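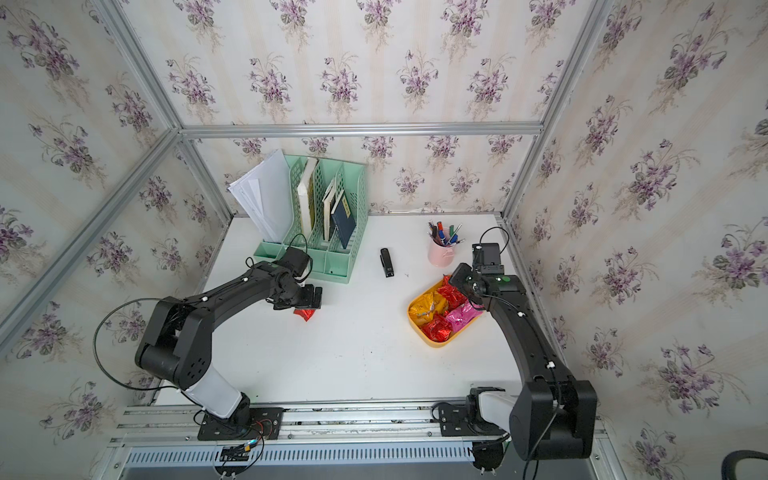
Figure 7. Violet floral pattern on a cream ground, three adjoining walls.

Section 5. Hanging Patterned Paper on Adjoining Walls

5.1 Before You Begin

This section applies to Paturard patterned papers supplied in rolls 52 cm wide. For plain papers, refer to Section 4. For borders, refer to Section 6.

Check that every roll carries the same batch number. Rolls from different batches may differ slightly in color, and the difference often shows only after the paper has dried. Unopened rolls may be exchanged at the Drastedholm store or by mail.

Walls must be clean, dry, and free of old paste. Fill cracks and sand them level. New plaster must be sealed with Osman Wall Primer and left overnight.

CAUTION: Turn off the power to the room before removing switch plates or outlet covers. Do not restore power until the paste around the openings is dry.

5.2 Mixing the Paste

1. Pour 4000 ml of cold water into a clean bucket.
2. Add 200 g of Clavano paste powder slowly, stirring at all times.
3. Leave the mixture to stand for 15 minutes, then stir again until no lumps remain.

NOTE: Do not add more powder to paste that has already thickened. If the paste is too thin, discard it and mix a new batch.

5.3 Cutting the Lengths

1. Measure the height of the wall in several places and use the largest figure.
2. Add 10 cm for trimming, plus one full pattern repeat. The repeat is printed on the roll label.
3. Cut the first length and mark the top on the back in pencil.
4. Lay the second length beside the first, match the pattern at the edge, and cut. Continue in the same way, numbering each length.

On papers with a drop match, the pattern lines up across a diagonal. Cutting from two rolls in turn usually reduces waste.

5.4 Hanging

1. Choose the wall seen first on entering the room. Draw a vertical line on it with a plumb line or level.
2. Paste the first length, fold it loosely with the pasted sides together, and let it rest for the time stated on the label.
3. Place the edge against the vertical line, leaving 5 cm above the ceiling line. Smooth from the center outward.
4. Hang the next length so that the edges meet without overlapping. Match the pattern at eye level first.
5. Trim at the ceiling and baseboard with a sharp blade. Change the blade often — a dull blade will tear damp paper.

5.5 Turning an Inside Corner

1. Measure from the last length to the corner at the top, middle, and bottom. Add 1 cm to the largest measurement and cut the length to this width.
2. Hang the cut piece so that the extra 1 cm turns onto the next wall.
3. Draw a new vertical line on the next wall and hang the remaining piece against it, covering the turned edge.

NOTE: A small loss of pattern at the corner is normal. Do not stretch the paper to correct it.

Wipe paste from the surface at once with a damp sponge. Keep windows closed until the paper is dry.

Replacement labels and repeat charts may be ordered under part number 3656. Technical questions should be addressed to Minttu Hyvönen, Customer Support.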